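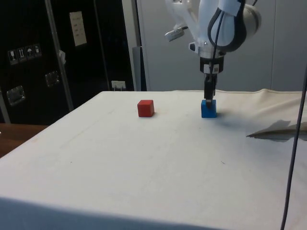
4.2 Side-by-side placements

Words for where a thing lies depend on a second thing that it can be placed against. With two cubes on a bare cloth there is little else to use, and writers in the Pimgate set nearly always named one cube by way of the other. In Figure 1 the red cube lies to the left of the blue one with open cloth between them, a layout for which the set offers "left of", "beside", "next to" and "apart from". The first was by far the most common. "Beside" was kept for smaller gaps, though writers differed on how small the gap had to be. The set holds 419 phrases in all, of which 371 could be used; the rest named a colour but gave no position.

Stacked layouts gave much shorter phrases. Most writers put "on" or "on top of" and stopped there. A few added which cube was underneath, although the first half of the phrase had already settled it. 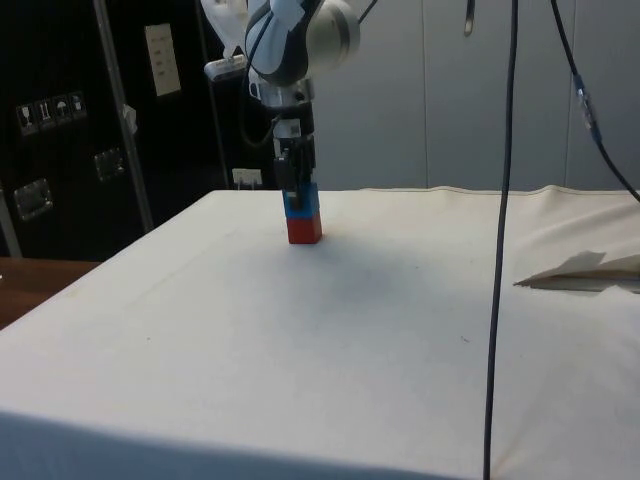 Does "on" mean the same as "on top of"? For two cubes of the same kind it does, and we merged the two forms before scoring. We did not merge "above", which 6 writers also used for a cube lying farther back on the table. The Trundness guide treats "above" as a height word only – our writers plainly did not.

Word order was steadier than word choice. The upper cube came first in nearly every stacked phrase ("blue on red"), and the lower cube came first only where the writer had chosen "under". The Barrientos phrases, gathered with the same instructions, show the same habit. 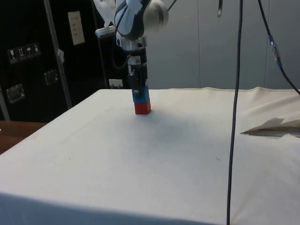

4.3 Placements in depth

The hardest layouts to word were those where one cube lay farther back than the other. Writers had "behind", "beyond", "past" and "at the back" to choose from, and 67 phrases used more than one of them. When the nearer cube was also slightly to one side, many writers gave the sideways word and left depth out.
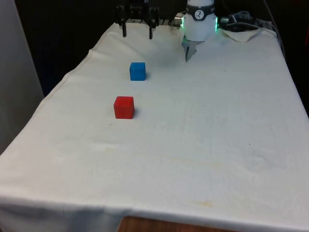

We kept these phrases and marked them as partial. Removing them would have left depth looking easier than it was. A partial phrase was scored as correct for side and blank for depth, following the Prondov scheme, and the blanks were left out of the agreement figures in the next section. Phrases such as "near the edge" were also marked partial unless the writer said which edge was meant.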